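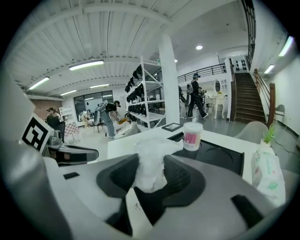

Slide 1. Good afternoon. My name is Gus Kapoor and I have opinions about bathroom counters. (Wait for laugh. If none, carry on.)

Slide 2. The survey. We asked 443 households what they keep within reach of the sink. Tissues, cotton swabs, wet wipes. Then a plant, which people list as a supply.

Slide 3. Tissues. Everyone owns a box, and everyone also owns one crumpled tissue of uncertain status. 356 households said they would throw theirs out later. I did not ask when.

Slide 4. Swabs. Clear container, lid on. You can see when you're running low, and you will still buy more too late. Hold up the Lema jar here - lid ON, remember Zusgate.

Slide 5. Trays. Put things on a tray and they become a display. Fatemeh Najafi disagrees and will tell you so at the break.

Slide 6. Wipes. Close the flap. Skip the chart if it's past 2:30.

Questions. Somebody will ask about the plant. Water it.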